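Notes on Stock, Freezing and the Sunday Pot
Posted May 13, 2018

Readers of this journal have asked on several occasions for a fuller account of how stock is made and stored in this household. The method set out below has been in use since December and has required very little alteration.

Chicken frames are purchased from the Ravitz butchery, where they are sold two to a bag. Both are placed in the large pot with one brown onion, halved and unpeeled, two carrots, the outer sticks of a bunch of celery and a bay leaf. Cold water is added to cover. Salt is not added at this stage, as the quantity required will depend upon the dish for which the stock is eventually used.

The pot is brought slowly to a bare simmer and held there for three hours. Grey foam will rise during the first half hour and should be skimmed. A rolling boil is to be avoided – the result is cloudy and has a faintly greasy flavour.

Once strained, the liquid is chilled overnight and the fat lifted off in the morning. The last batch weighed 1055 grams after straining and 721 grams after further reduction, at which point it had set to a firm jelly. It was frozen in muffin tins and the portions transferred to a labelled bag. Two portions are sufficient for a risotto for four.

The question of roasting the bones beforehand remains open. Roasted bones give a darker colour and a stronger taste, suitable for gravy and onion soup. For lighter dishes, including the lemon and rice soup published here previously, the unroasted version is preferred.

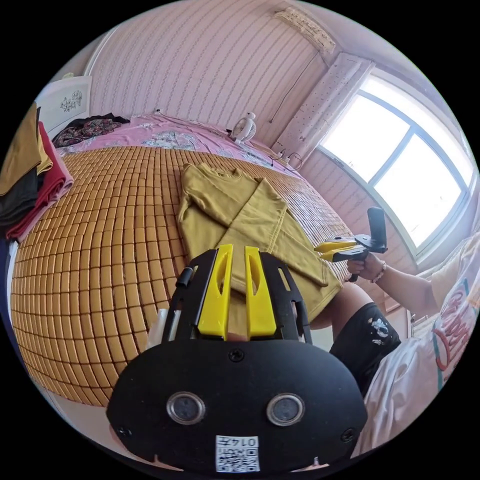 Ourania Drakos wrote: I have always put the celery leaves in as well, and a few parsley stalks for the last half hour. Would you leave them out if the stock is going to be reduced? Mine turned a little bitter last time.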